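Grotine cell, notebook, July

Left arm first. The wrist was faulting on overcurrent whenever the cable loop came round past the second joint, and Garba had already swapped the motor driver once without any change. Pulled the ribbed cover back and found the loop had been tied too short after the last service. At full extension it loaded the connector sideways. Re-dressed it with a longer loop over the top of the arm, two soft ties, no hard clips. Ran the joint through its range by hand with the power off, then at 11 per cent speed. No fault.

Do not use the hard clips again. There is still a bag of them in the Skallel drawer. Hauwa to bin it or label it.

Gripper zero. Both grippers were re-zeroed with the fingers closed on the 2 mm shim, then opened fully and closed again to check. The right one came back clean. The left one drifted open over a dozen cycles and settled after I tightened the grub screw on the drive side. Marked the screw head with paint so we can see if it walks.

Table position. The table had been moved since the last calibration and the cell file still had the old offset, so the arms were coming in high at the near edge. Marleny measured again from the base plate and we entered the new figure by hand. She wants tape on the floor at each leg. Agreed, but it has to be the cloth tape, as the Mollelar vinyl leaves a grey residue and the cleaner complained last time.

Garment runs came after lunch, black piece on the right gripper, pink cloth on the table.
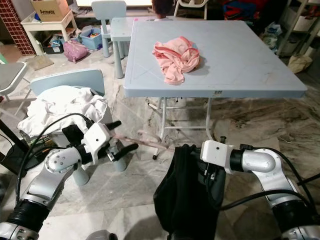
Grip force on dark knits is still the weak point. The profile Tanko wrote for the Benavides controller closes to a position and then holds current, which suits towels but lets thin fabric creep between the fingers. Changed it to close on current from the start with a lower ceiling. Value is 43 in the controller's own units. Anything higher and the housing gets warm enough to notice by the end of a long session.

Logged 144 cycles in total across both arms. Two stops, both mine (door switch, then a stray E-stop while reaching for the pendant). Driver temperatures are in the shared sheet, tab 2.

Finger pads: wear on the left pair is uneven, more on the outer corner. Consistent with the wrist having been slightly out while the cable was pulling on it. Swap them as a pair, never singly, and re-zero afterwards.

To do
Tape at table legs (Marleny)
Spare connector for left wrist, same pinout as fitted – check with Obinna before ordering
Back up cell file with new table offset, delete the old one
Look at the paint mark on the grub screw before first run, 8:30
New pads, left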